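About Us

Sorkstead School of Bookkeeping teaches payroll, invoicing and basic accounts to adults who work in small businesses. We opened with one classroom above a bakery and moved to our current building on Urkine Road when the evening classes outgrew it.

Courses run for 12 weeks and start in January, May and September. Classes are held in the evening from 6:30 and are kept to 10 students each. Most people who enroll have never studied accounting. Some keep the books for a family shop, and others want to move into office work from another job. 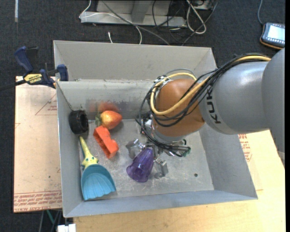

Students work through a full set of accounts for a made-up company, from the first receipt to the year-end statement. We teach on paper for the first two weeks and then move to spreadsheets. Homework takes one evening a week.

Last year 343 students finished a course with us. Fees can be paid monthly, and employers who send two or more people get a reduced rate.

The office is open from 9 a.m. to 5 p.m. on weekdays. Parking is behind the building, and the Delteseo bus stops across the street. To enroll, call the office or fill in the form on the Courses page.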